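Household laundry

Household laundry is the washing, drying and putting away of clothes and other textiles in a private home. The word covers both the work and the things that are washed. In most countries it is done at home with a machine, but shared laundry rooms, paid laundries and washing by hand are still common in many places.

The work is usually divided into sorting, washing, drying, folding and storing. Ironing is sometimes counted as a separate task. 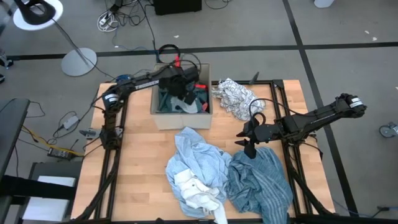
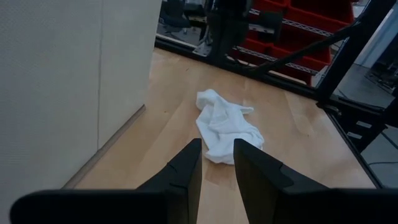 History

Before piped water came to private houses, laundry was done at rivers, wells and public wash houses. Water had to be carried and heated, and for this reason many families washed large items only a few times in a year. A family needed enough linen to last from one wash to the next, and a full linen chest was a sign of a good household.

Soap was made from fat and wood ash. Where soap was expensive, people used lye alone, which was poured hot through a tub of layered linen. This method was slow – a large wash could take several days – and it was hard on the hands. Wool could not be treated in this way and was washed separately in cool water.

In the town of Orton the first public wash house had 15 stone tubs and one boiler. Women paid by the hour and brought their own soap. The building was also a place where news was exchanged, and local writers mention it for this more often than for the washing. A similar house in Lornham was smaller and was open only from April until the first frost.

Hand-cranked washing machines and wringers were sold in the nineteenth century. Electric machines followed in the early twentieth century, but in many regions they became common only after electricity and running water reached ordinary homes.

Sorting

Clothes are sorted by color, by kind of fiber and by how dirty they are. White and light items are kept apart from dark ones because some dyes give color to the water, mainly in the first washes. Towels and bed linen are often washed together at a higher temperature. Items with hooks or zippers are closed before washing, and delicate pieces can be put in a mesh bag.

Pockets should be emptied at this stage. Paper handkerchiefs break apart in the water and leave small white pieces on all the clothes.

Washing

Washing depends on four things: water temperature, detergent, movement and time. If one of them is made smaller, another usually has to be made larger. A cool wash, for example, needs a longer program to give the same result.

Cotton and linen can be washed hot, while wool and silk need cool water and little movement. Wool fibers have small scales on their surface, and when they are rubbed in warm water they lock together and the cloth shrinks. This process is called felting. It cannot be fully reversed.

Too much detergent does not make clothes cleaner. It stays in the fabric, makes towels stiff and can irritate the skin. In regions with hard water a larger dose is needed, and most packages give a table for this.

Drying

Line drying is the oldest method and uses no fuel. In dry and windy weather a load of shirts can be ready in two or three hours, while thick towels need more time. Strong sun makes colors fade, so dark clothes are often hung inside out or in shade. In cold countries laundry is also hung outside in winter. The water freezes first and then leaves the cloth slowly as vapor.

Drying indoors adds moisture to the air of the room. Without a window or a fan this can lead to mold on cold walls. Tumble dryers avoid the problem when they are vented to the outside or collect the water in a tank. The lint filter of a dryer has to be cleaned regularly, as lint burns easily.

Folding and storing

Folding keeps cloth flat and saves space. Sheets and towels are normally folded in halves or thirds until they fit the shelf. Knitted clothes are better folded than hung, because their own weight can stretch them at the shoulders.

Customs differ from family to family. In his household manual, Algirdas Paulauskas describes 9 ways to fold a bed sheet and says that each was explained to him as the only correct one. The local museum in Virnura keeps a collection of 400 household textiles, and on many of them the old fold lines can still be seen.

Linen should be completely dry before it is stored. Lavender or cedar is traditionally placed in the closet against moths, although the effect of both is weak and becomes weaker when the smell is gone.

Shared laundry rooms

In apartment buildings the laundry is often in the basement and is used by all the tenants. Time is booked on a paper list or a board with small locks. In the Strazds housing area each staircase has 2 machines and one drying room, and the turns begin at seven in the morning. House rules usually say when the room must be empty and who cleans the filter. Disagreements about the drying room are a frequent subject at tenants' meetings.

See also: Clothesline; Ironing; Linen closet; Stain removal; Wash house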